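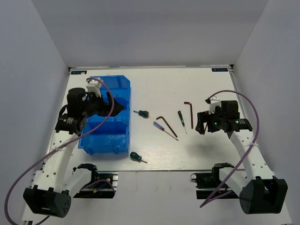
Démonstration par téléopération : le rangement d'outils passe en série longue

Le poste bimanuel de Prolto travaille désormais sur le tri de petit outillage à main. La tâche se formule simplement : tournevis et clés hexagonales sont posés en vrac sur le plateau blanc, à droite du bac bleu, et doivent finir dans le bac. L'opérateur pilote les deux bras à distance, au moyen d'une paire de bras maîtres de même cinématique. Les positions articulaires et les flux des caméras sont enregistrés à chaque pas de temps.

L'objectif fixé pour septembre est de 700 épisodes exploitables. Un épisode est rejeté si un outil sort de la zone atteignable, si l'opérateur reprend plus d'une fois la même prise ou si l'un des flux présente un trou. Les épisodes comportant une seule reprise sont conservés et étiquetés à part, la politique apprise devant savoir se corriger.

Les clés hexagonales concentrent les difficultés. Leur section est faible, leur centre de gravité se trouve hors de la branche longue dès que le coude est marqué, et elles pivotent dans les doigts si la prise est trop basse. La consigne actuelle est de saisir la branche longue, puis de redresser la clé avant de l'amener au-dessus du bac.
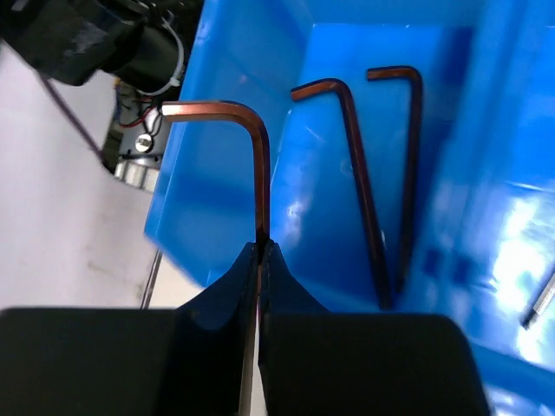

Page modifiée pour la dernière fois en septembre, 16 h

Une clé tenue à la verticale, branche courte en haut, reste lisible pour la caméra de poignet. Les reflets du plastique bleu sont plus gênants : ils saturent une partie de l'image au moment du dépôt, et les clés déjà au fond du bac s'y détachent inégalement. L'exposition a été figée pour toute la série afin de ne pas introduire de variation entre épisodes.

Durée médiane d'un épisode : 39 secondes, dépôt du dernier outil compris. Les opérateurs changent toutes les six séquences. Au-delà, les trajectoires se raidissent et le temps d'approche augmente, effet déjà relevé lors de la campagne Ullier sur les connecteurs.

Deux points restent ouverts. Le premier concerne la répartition entre les bras : le bras droit prend la plupart des outils et le gauche sert surtout au voisinage du bac, ce qui déséquilibre le jeu de données. Une variante avec passage de main à main est à l'essai. Le second porte sur l'étiquetage des fins de prise, aujourd'hui fait à la main dans Vustov. Un seuil sur le courant des moteurs de pince donne des résultats corrects pour les tournevis, nettement moins bons pour les clés.

Les journaux de démonstration sont déposés sur le partage Blackburn chaque soir après 19 h. Les équipes qui souhaitent rejouer des épisodes sur leur propre poste doivent reprendre le fichier de calibration joint à chaque lot : les décalages de zéro des poignets ont été corrigés à partir du lot 9, et les lots antérieurs ne doivent pas être mélangés aux suivants.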